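4. Does the worktop suit the work?

The Etgate kitchen guide claims that a wooden worktop beside a steel sink gives "the best of both surfaces". We found no test behind this claim, only the advice repeated by two suppliers, Illier and Hladun. Illier says its oil lasts 2,000 wipes. It does not say what kind of wipe, or who was wiping.

Our own survey was small. Of the 87 people who replied, most said they preferred wood to put crockery down on, but very few had ever lived with it. We would not read much into that.

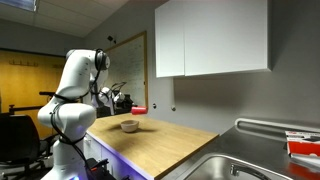 Figure 3. Wooden worktop with beige bowl, beside the steel sink counter; red plastic cup held above the back edge.

The two surfaces run at the same height, so items can go from one to the other without a step. This is convenient, but it also means there is nothing obvious to stop water spreading from the sink side. The guide does not mention this at all.

Cost is the other doubt. Starkura quoted us over 500 pounds for a length of wood, before fitting and oiling. A budget of 2,000 pounds for the whole kitchen would not leave much for repairs.

We cannot say the guide is wrong. We can say that its main claim has not been shown, and a trial lasting one term would not be enough to show it either. Marks and swelling at the join should be checked again in August.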